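3.2 Clearing away at the letter table

Print this section | E-mail this section

The second of the two activities we followed was the clearing away of inset letter puzzles at the end of table time. We chose it because it is short, because it happens in nearly every preschool room, and because the adults we spoke to in the first phase of the work disagreed about it. Some held that a puzzle is put away only when every letter is back in its own slot. Others were content if the letters were on the board and the board was on the shelf.

Observations took place in September in the preschool rooms at Nelusside and Pruvitz. The rooms follow a similar day. Table time ends shortly before lunch, and the tables are needed for eating, so the puzzles have to be off them by then. At Nelusside the children clear their own places. At Pruvitz one adult and two children clear for the whole room, and the children take turns at this from week to week.

We recorded 200 episodes of clearing. An episode began when someone first touched a piece or board after the call to tidy up, and it ended when the board left the table. Episodes in which a child went back to playing and did not return before lunch were kept in the set but coded separately; there were 42 of them, most from Nelusside. Coding was done by the second author, and a share of the episodes was coded again by the third author without sight of the first codes. Where they differed, they went through the episode together and settled on one code.

We sorted the finished episodes by the state of the board when it left the table. In the first group, which we call seated, every letter was in its slot. In the second, resting, the letters were all on the board but at least one lay across a slot or on top of another letter. In the third, short, the board left the table with a letter missing.

Resting boards were the most common kind at Pruvitz and the least common at Nelusside. We had expected the reverse. The adults at Pruvitz explained that with one pair of children clearing several tables there was no time to fit letters, and that the fitting was done later, on the floor, by whoever took the puzzle down next. One of them saw this as a good thing -- the next child starts with a job to do. The teachers at Nelusside did not accept this argument when we passed it on to them. In their view a child who takes down a muddled board is more likely to put it straight back.

Letters differed in how often they were left resting. Those with an obvious top and bottom were usually seated quickly. Rounded letters caused more trouble, and children turned them several times or laid them near the right slot and moved on.
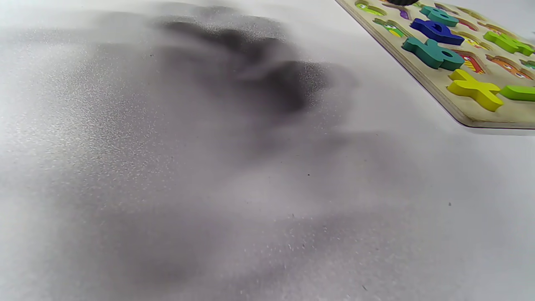

Color seemed to help less than we had supposed. Children did use it to name pieces to each other ("the yellow one," "your green one"), but where several letters shared a color, or came close to it, the name did not settle which piece was meant. In those cases the children pointed, or pushed the piece across the table. Shape names were rare. Letter names were used mainly by the older children, and mostly for the first letter of their own names.

Short boards came up less often than the adults had predicted in interviews. In most of these episodes the missing letter was found on the same table after the board had gone, and it was then carried to the shelf by hand. We did not follow what became of it there. The shelf is covered in Section 3.3, along with the labeled trays used at Pruvitz.

One limit of the data should be mentioned. Both rooms had enough puzzles that a child could nearly always leave one and take another. In a room with fewer, the pressure to finish a board might be greater, and the share of seated boards might change.

Reader comments (3)

Darcy Ross
I ran a room for years with the Pruvitz arrangement and the floor fitting did happen, but only if the shelf was low. Was shelf height recorded?

Hélène Landry
Yes, in both rooms. It is in the table in 3.3, along with tray depth.

Stojan Kelmendi
Would like to see the 42 episodes broken down by age. My guess is that these are mainly the youngest children, who hear the call and don't connect it with their own table. Also, "resting" is a useful word for it -- we have been saying "dumped," and the parents don't care for that.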